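Todden House – Rooms and Linen Working Group
Minutes of the meeting held 8/5/23, ground floor meeting room

Present: house management, linen room, front desk, maintenance, purchasing. Apologies received from the accounts office.

1. Minutes of the previous meeting

The minutes were accepted with one correction. Under item 4, "pillow protectors, quilted" should read "pillow protectors, plain." The quilted type was discontinued in March and should not appear on any order form.

2. Matters arising

2.1 Linen cart, upper floor. The left rear caster has been replaced. The cart still pulls to one side when fully loaded. Maintenance will check the axle plate and report at the next meeting.

2.2 Shelf labels. Labels in the linen room now show size first and color second. Front desk asked that the same order be used on the request slips. Agreed. Old slips to be used up first.

2.3 Mattress rotation. The rotation was completed on both floors. Two mattresses on the upper floor showed sagging on the window side and have been marked for replacement. Purchasing holds the measurements.

3. Laundry contract

The current agreement with Fostetti runs to the end of the quarter. A quote has been received from Karabulut for the same volume, with collection on weekdays only. Purchasing noted that the two quotes are not directly comparable. Fostetti prices by the piece and Karabulut by weight, and the blankets make up most of the weight.

Linen room reported that flat sheets are coming back with the hem folded inward. The sheets have to be shaken out and refolded before shelving. Fostetti has been told of this by phone and will be told again in writing.

It was agreed to ask Karabulut for a price by the piece, with blankets quoted as a separate line. No decision on the contract until this is received.

ACTION: Purchasing.

4. Stock

Linen room presented the count.

Flat sheets, double: 100 in circulation, which meets the target.
Pillowcases, standard: above target. No order needed.
Bath mats: 13 withdrawn for worn backing. Replacements to be ordered in the same size.
Blankets, wool: no change.

Front desk asked whether the withdrawn bath mats could be kept for the entrance in bad weather. Linen room has no objection if they are stored in the maintenance closet and not returned to the linen shelves. Agreed.

5. Upholstered headboards

5.1 Cleaning. The vertical channels on the upholstered headboards collect dust along the seams. A flat brush attachment passes over the seams without clearing them. Maintenance tested the narrow crevice tool on one headboard and found it satisfactory when drawn from top to bottom. Side-to-side strokes pull at the stitching and should be avoided. The trim along the top edge is to be wiped with a damp cloth only. No spray cleaner is to be applied to the fabric or directly above it.

5.2 Wall clearance. Several beds have crept toward the wall and the headboards are leaving rub marks on the paint. Maintenance proposed felt pads on the rear of the frames. Approved, subject to a test on two beds.

5.3 Wall marks. Maintenance asked that small holes and leftover fixings above the headboards be logged by room before any repainting. Some fixings are still in use. Front desk will supply a list of wall signs that are to stay in place.

ACTION: Maintenance, front desk.

6. Bed making procedure

6.1 Order of work. The written procedure has the top layer brought in before the bottom sheet is finished. Linen room considers this wrong and proposed the following order.

Strip the bed fully and clear it of all loose items.
Check the mattress protector for stains and tears.
Fit the bottom sheet, head end first, and smooth toward the foot.
Check the gap between mattress and headboard.
Bring in the top layer only after the gap has been checked.

The order was approved as read. The old sheet is to be taken down from the inside of the linen room door.

6.2 Gap at the head end. Small items work their way into the gap and are found days later, or go out with the laundry. Front desk confirmed that most lost property calls after checkout concern small things left on or near the bed. The procedure will now state that the area where the sheet meets the headboard is checked by hand before any cloth or cover is lifted away. Items found are bagged and tagged with the room number – not left on the nightstand.

6.3 Colored textiles on the bed. Linen room asked that ribbed and waffle-type cloths be folded on the cart and never bunched up on the made sheet. The texture catches lint from the sheet and sheds its own, which shows on light gray.
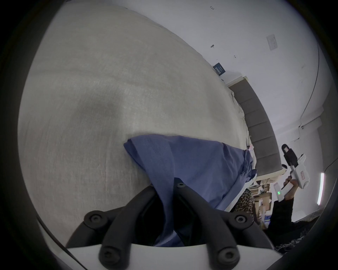
Front desk was of the view that the rule should cover guest belongings as well, as cloths and throws brought in by guests end up on the bed in the same manner and are sometimes stripped with the house linen. Linen room replied that guest items are already covered under the lost property rule, but agreed that the two should be cross-referenced. Wording to be circulated before the next meeting.

6.4 Creases in the bottom sheet. Maintenance asked whether creasing was a fault of the sheet or of the fitting. Linen room stated that soft creases are normal with the present weave and drop out under tension. Sharp creases that remain after fitting indicate that the sheet was folded damp, and such sheets should be set aside for return to the laundry. No change to the procedure.

ACTION: Linen room to issue the revised sheet.

7. Labeling system

Purchasing reported on the Nolix labels bought for trial. The sew-in type has held through repeated washing. The iron-on type has lifted at the corners on pillowcases, though it has held on sheets. It was agreed to continue with the sew-in type only. Remaining iron-on labels may be used on storage bags.

The question of label placement was left open. Linen room prefers the bottom corner, foot end, so that the fitter can orient the sheet without unfolding it. Purchasing will ask whether this affects the sewing charge.

ACTION: Purchasing.

8. Any other business

8.1 The key to the upper floor linen closet sticks. Maintenance to lubricate the lock and cut a spare.

8.2 Front desk asked for an extra set of linen to be kept on the ground floor for late requests. Approved: one double set and one single set, to be replaced from the linen room the following morning.

8.3 The step stool borrowed from the linen room is to be returned.

9. Next meeting

Date to be set once the price from Karabulut has been received. Items for the agenda to the front desk in writing.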